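Okay, a little thread on living with a long skinny hallway, after 4 months of messing with ours (well, mostly of rearranging the same shoes)

1/ Paint first, always. Gray walls and a pale blue floor are where I'd start in a narrow space, and I will fight for this combo!

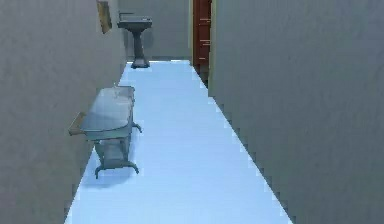 2/ Measure the tight spot before you buy anything. I ordered a Stekel bench from the photos and it stuck out so far we had to walk sideways past it. Return shipping was $40. Ouch.

3/ Shoes. We had a giant rack, then a basket, then a heap. What finally stuck is a Prekier tip-out cabinet, super shallow, holds up to 840 cubic inches per drawer according to the box (no idea who measures shoes that way)

4/ Lights! One bulb in the middle made the ends feel like a cave. We put in two small wall lamps from Valtgate and I leave them on way too late because I like how it looks from the couch

5/ Runner or no runner? I go back and forth. The dog skids on bare floor, but every runner I've tried bunches up by the bathroom door. If you have one that lies flat, please send me a link

6/ Hooks at kid height. Do it today. Coats still end up on the floor but it's fewer coats

7/ Still undecided on the big Vakulenko mirror. It's gorgeous and it's heavy, and our walls crumble if you look at them funny. Probably waiting till September when the sales start

8/ Oh and someone asked about the paint finish: eggshell. Flat showed every single backpack scuff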